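## Workplace notes: changes to sick days and flexible hours

The updated leave and hours policy takes effect in September. Most of it stays as it was. The parts that changed are set out in this item, and the full text is on the Bondia staff page under Policies.

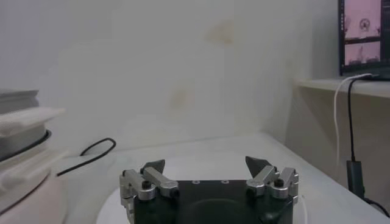
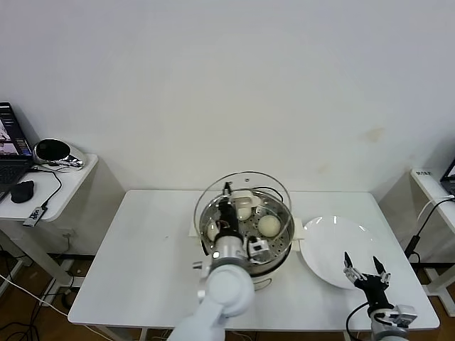
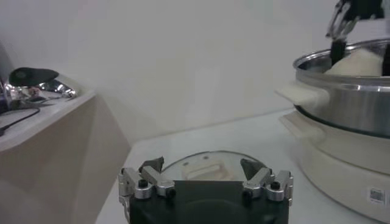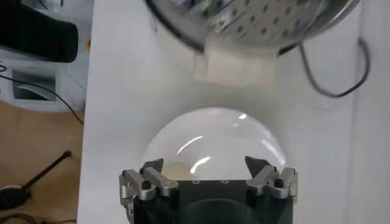 *At the table with the egg steamer.*

### Sick days

Full-time employees now have 7 paid sick days a year, up from the previous allowance. Part-time employees get a share of that based on their contracted hours. The days can be used for your own illness, for medical and dental appointments, or to look after a child, partner or parent who is unwell. Under the old policy, family care had to come out of vacation time.

You no longer need a doctor's note for an absence of three days or less. For anything longer, send the note to HR within a week of coming back. If your doctor charges a fee for it, claim the fee as an expense and attach the receipt.

Half days are allowed. Enter them in Godix as 0.5 and pick "sick" or "family care" from the drop-down. Several people have been picking "other," and those entries have to be fixed by hand before payroll can run.

Unused sick days do not carry over and are not paid out. Vacation carryover is a separate rule and has not changed.

### Mental health days

We were asked during the spring survey whether sick days can be used for mental health. They can. You do not have to give details to your manager, and there is no separate code in Godix. "I'm taking a sick day" is enough. Managers have been told not to ask for more than that – if yours does, let HR know.

The counseling line is still run through Swai and is still free for employees and anyone living in their household. Calls are confidential. We receive a yearly total of how many calls were made and nothing else. The number is printed on the back of the benefits card and listed on the staff page.

### Flexible hours

The full-time week is still 40 hours. What has changed is when you can work them. Core hours are now 10 a.m. to 3 p.m., and the rest can be worked any time between 6:30 a.m. and 7 p.m. as long as your team knows when to expect you. Put your usual pattern in the shared calendar. One-off changes need only a message to your team, but a lasting change should be agreed with your manager.

Front desk and shipping are on fixed shifts and can't use the full range. Both teams asked for something in return, and from September they can swap shifts directly with each other without getting sign-off first. Both people need to confirm the swap in Godix by noon the day before. Swaps entered later than that don't show up on the printed schedule.

Overtime rules have not changed. Hourly staff need approval in advance, and a long day followed by a short one does not cancel out automatically. Ask before you do it.

### Meetings

Please keep internal meetings inside core hours. Calls with customers in other time zones are the exception, and if you take one outside your normal pattern you should take the time back in the same week.

The all-staff update moves from 9 a.m. to 10:30 a.m. It will still be recorded for people who can't make it.

### Manager training

Anyone who approves leave needs to go through the short course on the new policy before it starts. It is on Plindix under "Required" and takes less than an hour. You can stop partway and pick it up later, but finish the quiz in one sitting – it does not save your answers. A printed version is available for people who would like one.

Victor Mutiso is handling the rollout and has offered to sit in on team meetings to go through the changes. He has already been to see shipping and accounts. Book him through the shared calendar, and send him your questions ahead of time if there are many of them.

### Questions so far

**I've already used sick time this year. Does it count against the new total?**
Yes. Your balance in Godix will be updated on the first payroll run in September and will show what you have left.

**I'm on a temporary contract. Does this apply to me?**
The flexible hours do. Paid sick days depend on your contract, so check the leave section or ask HR to look it up.

**Can I work through lunch and leave early?**
No. The 30-minute break stays in place for any shift over six hours.

**Is remote work part of this?**
No. The remote work policy is under review separately and the current rules apply until that is finished.

Other questions can go to the HR inbox or in the box by the mail slots.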